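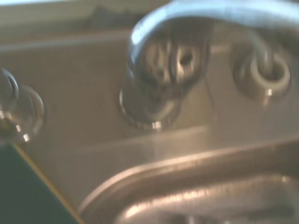

Spüle aus Edelstahl mit verchromter Armatur.

Pressemitteilung, Mai
Von Esperanza Toledo, Zonport Wasserberatung

Zonport startet Beratungsprogramm zur Trinkwasserhygiene in Mietwohnungen

Die Zonport Wasserberatung bietet ab Juni in der Gemeinde Cernside ein Beratungsprogramm zur Trinkwasserhygiene an. Es richtet sich an Mieterinnen und Mieter sowie an Eigentümer kleinerer Wohnhäuser. Die Teilnahme ist kostenfrei; die Finanzierung übernimmt die Robles-Stiftung.

Im Mittelpunkt steht die Stagnation in Hausleitungen. Wasser, das länger als 4 Stunden in der Leitung gestanden hat, sollte nicht zum Trinken oder Kochen verwendet werden. Empfohlen wird, es ablaufen zu lassen, bis es spürbar kühler aus dem Hahn kommt. Kaltes Trinkwasser sollte zudem eine Temperatur von 25 Grad Celsius nicht überschreiten.

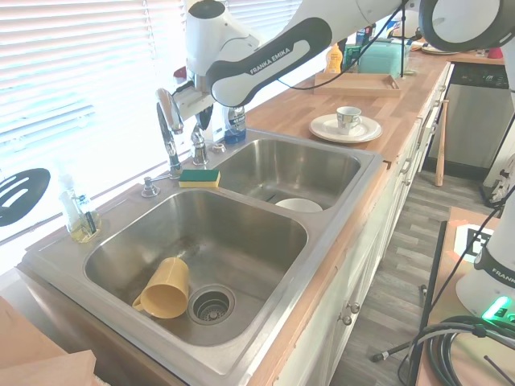 Die Beratungsgespräche dauern 30 Minuten und finden in der Wohnung der Ratsuchenden statt. Auf Wunsch wird eine Wasserprobe entnommen und im Labor Turico untersucht. Das Ergebnis geht den Haushalten schriftlich zu. Für die erste Runde stehen 20 Termine zur Verfügung, die in der Reihenfolge der Anmeldungen vergeben werden.

„Viele Fragen lassen sich bereits im Gespräch klären, etwa zur Reinigung des Strahlreglers oder zum Verhalten nach längerer Abwesenheit“, erklärt Programmleiterin Esperanza Toledo.

Anmeldungen nimmt die Geschäftsstelle von Zonport in Cernside schriftlich oder telefonisch entgegen. Vermieter werden gebeten, den Aushang zum Programm im Treppenhaus anzubringen.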